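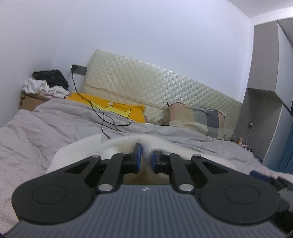 A hand-held gripper over a bed, its two blue-padded fingertips either side of a fold in a piece of cream-white material.

House Rules for Collecting in Other People's Homes

By Remedios Requena
April 18, 2021

The guide that Mavirex gives its home collectors used to be two pages long. It covered charging, file names and what to do when a finger pad came unglued. The current version has 20 pages, and most of the new ones are about the house and the people in it.

Encarnación Bustamante wrote the first draft of the new pages. She had spent nine years inspecting elevators before she joined the company, and she writes like an inspector. Each rule has a number, a reason if it needs one, and the name of the person who can waive it.

Rule 1 is that the resident signs for rooms, one at a time. A signature for the kitchen does not cover the bedroom. Bedrooms have a sheet of their own because bedding is one of the tasks most requested by the teams that train robots, and because it is where people leave medicine, letters and family photographs. The resident walks the room first, alone, and takes out or covers whatever they don't want recorded. The collector waits in the hall.

Rule 4 says the room is not to be tidied for the recording. Collectors found this one hard to follow.

"You go into someone's home and your hands want to straighten things," says Abilio Villanueva, who trains new collectors in the company's Sibiya office. "But a robot that has only seen made beds is no use to anyone with an unmade one."

Cables get a rule to themselves. If there is a cord on or near the work surface, the collector traces it to both ends before starting, and decides with the resident whether it stays. A cord that stays is written down on the session sheet. No one pulls fabric that has a cord under it.

The rules on force are short. Soft goods are pinched at a fold or an edge, never in the middle of a flat area. If the cloth catches, the collector opens the fingers and starts over. The pads are wiped between homes and replaced when they show a cut. Anything torn is reported the same day, even if the resident says it doesn't matter.

Mavirex reviewed 509 sessions before it settled the wording. Of those, 291 had something missing from the paperwork, most often the room signature or the end time. Seven were deleted outright after residents changed their minds. Residents may still do that under the new guide, and they don't have to say why.

Not everyone thinks the rules go far enough. Eusebio Casado, who advises tenants' groups on privacy, wants guests and roommates to sign too, and he wants a fixed date for erasing raw video. The guide leaves that date to each contract.

"A contract is between two companies," he says. "The person who sleeps in the room isn't one of them."

Bustamante agrees with him on roommates. That change is drafted for July. On the erasure date, she says the decision isn't hers.

Prendau, a smaller firm that does similar work, has asked to use the guide and will get it free, with the waiver names left blank for its own staff to fill in.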